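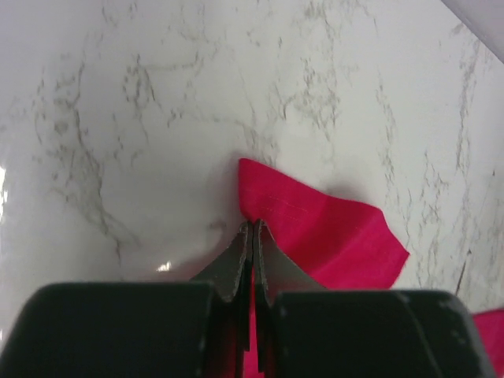

Re: [stoncombe-users] Corners first or hem first?

Arvo Toivonen
Jul 1, 2018

Print this message | E-mail this message

> Hi all, new to the list. We're setting up to teach shirt folding on two
> arms and I can't decide how to drive the demos. My labmate grabs a corner
> right away and goes. I like to pinch the hem in the middle and pull. Our
> first 70 runs are a mix of both and the policy mostly dithers over the
> cloth. Do we throw them out? Also, does the table matter?
>
> Wihongi

Hi Wihongi, and welcome! I've been at the cloth stuff since February, so take this as one guy's opinion from one table.

Don't throw them out yet. Sort them first. We had the same mess (three of us driving, three sets of habits) and the dithering got a lot better once I trained on just one person's runs. Mine, as it happened, and I'm the slowest driver in the group, so speed wasn't the secret. I just do the same thing every time: get over the edge, stop, close, lift a little, then move. The stop is what I'd beg you to keep. If you slide in and close all in one go, your left hand and right hand end up on different clocks and the two-arm folds come out crooked.

As for corner or hem, I say corner for napkins and small cloths, and hem for shirts. A shirt corner isn't much of a corner anyway. Whatever you pick, write it on a card and tape it up where the driver can see it. Sounds silly, but after an hour on the leader arms you'll do any old thing.

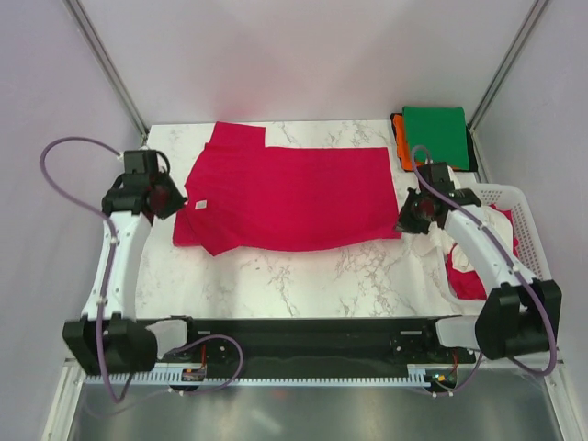 Two-arm setup, red shirt on the marble-pattern top, folded stack at the back corner.

On the table: yes, it matters, more than I wanted it to! Ours is shiny, and the glare shows up in the wrist views as a white blob that slides all over the place when the arm moves. I went back and forth about covering it with a bedsheet and ended up leaving it alone, figuring I'd rather have the policy learn to live with it. We recorded at different times of day instead. If yours is plain and dull, be happy and change nothing.

Bright cloth helps you more than it helps the robot, by the way. When I'm driving off the wrist views I need to see where the edge is, and a stitched hem on a red cloth is easy to follow. Gray towels made me want to quit. I'd start with the easy colors and add the nasty ones once you've got your hands trained. 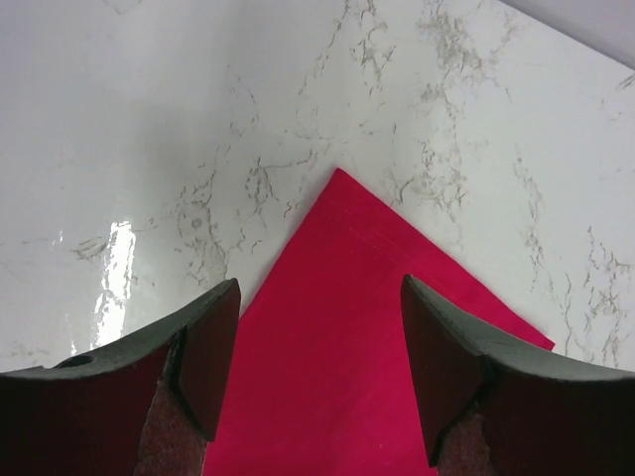
The other thing I'd do is vary the start. Turn the cloth a bit each run, toss it down sloppy now and then, and don't always fix it up before you hit record. We're at 789 demos now and I'd guess the first couple hundred were way too tidy. The policy got really good at one starting pose and lost its mind over a wrinkle. Bimura posted something like this last winter about towels and I wish I'd listened.

And keep some of the fumbles. If you miss the grab, open up, back off and go again in the same run, don't stop and delete it. I only toss a run if I've dragged the whole thing off the table or bumped the arms together.

What rate are you logging at, and are you driving both arms yourself or splitting them between 2 people? We tried splitting once and argued the whole afternoon.

Arvo

Stoncombe Users List | Contact the list owner: Prarusville office | Copyright 2018 Stoncombe | Back to top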